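Lamley guest house linen scheme: progress report to the Wernard fund, May
By Ruoxi Xia

We were given money to find out if washing bed linen at 40 degrees, with the cheaper powder, would cut costs at Lamley without guests noticing. I said at the start that I doubted the saving, and I still do.

So far 481 loads have gone through. Prurkside, who supplied the powder, promised a clear drop in the power bill by now. The bill is down £42. Some of that is surely the mild spring, and Cuiping Ye agrees we can't split the two.

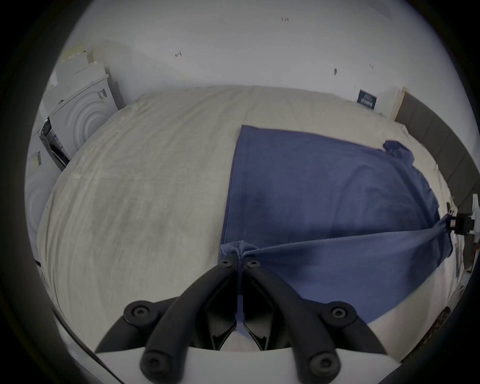
Towels are the weak point. The dark ones hold up well enough, but the pale ones come out greyish after a few weeks and have had to be washed again on hot, so part of the saving goes straight back into the machine. Jianhua Du thinks the dose is too low. He may be right – the packet gives two different figures.

Guest cards tell us little. We printed 500 and most were left blank.

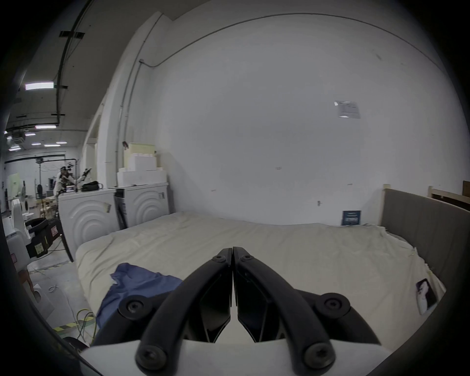
The second half of the grant, £791, was meant for new fitted sheets. I would rather hold it until the June bill is in. Meifang Zou would like to order now, before Bisht put their prices up, and her note is attached. Please let us know by Wednesday which you prefer.

Recent reports
Boiler repairs at Lamley
Garden path, second stage
Breakfast room chairs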